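Consumer Electronics Supply, week 3 notes
Launch allocation and the restock problem

Slides went up late, sorry. These are my own notes cleaned up a bit, use them with the slides and not insted of them.

Recap from last week: a product can be "launched" and still not be for sale in any way that matters. Announce date, order date, ship date. Three different dates. Press usually reports the first one, customers care about the last.

Today: what happens between the first sellout and steady stock.

Terms

Allocation - units a maker sets aside for each channel (own web store, carriers, big retail, small retail). Decided before launch, usually on a forecast that's months old.
Sell-in - what goes to the store.
Sell-through - what goes to a person. Don't mix these up on the quiz, people did last year.
Backorder - order taken, no unit yet.
Waitlist - no order taken, just an email address. Much weaker signal than a backorder.

Case: the Rustley tablet

Handout from March has the full table. Short version. Rustley sells a mid-price tablet, own store plus one retail partner, Drirgate. First batch for the web store was 3,368 units. Gone the same afternoon. Store page said "sold out", no date, no waitlist. Second batch much smaller, also gone. After that the page flipped back and forth, in stock, out of stock, and buyers started checking it every hour.

Meanwhile Drirgate had 164 units sitting in a regional warehouse, wrong color for the stores that wanted them. So: shortage online, leftover stock offline, same week. Classic allocation mistake. Not a factory problem at all, though that's what the forums said.
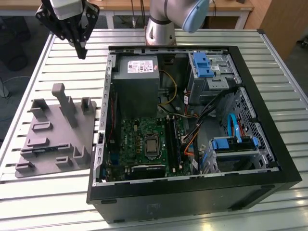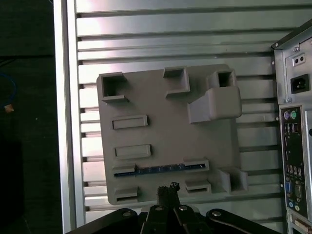
Why the guess was so low

Forecast used the previous model. Previous model was more expensive. Cheaper product = different crowd, and the old curve tells you very little about them. Also the forecast was locked before the price was final (!!). Ask yourself who signed off on that.

Second reason, parts. Clevo screens in the original plan had a long lead time, so ordering extra meant ordering early, before anyone had sales numbers. Leclerc was the backup supplier but needed its own test run before it could ship. Almost 2 months. By the time the backup was cleared the first rush had passed.

How to read "back in stock"

- Listed for an hour: small batch, or canceled orders returned to the pool
- Listed for a day: real batch, demand still ahead
- Listed all week: supply caught up, OR people gave up and bought something else. You can't tell which from the store page alone. Look at the quoted ship time, look at resale prices. If resale drops to list price the shortage is over.

Common mistake in essays: "sold out, so it was a hit." Need the batch size. Selling out a tiny batch tells you the batch was tiny.

Does a shortage help sales? Some makers seem to think so. Evidence in the readings is mixed, short gap may be fine, long gap and buyers go to a competitor and dont come back for that cycle. We'll argue about it in section.

For next time

Read the packet on carrier channels, first half only. Problem set 2 due Sat 19 September, upload as one file. Question 4 has a typo, it should say sell-through and not sell-in. Bring the Rustley table, we're redoing the allocation with a waitlist added.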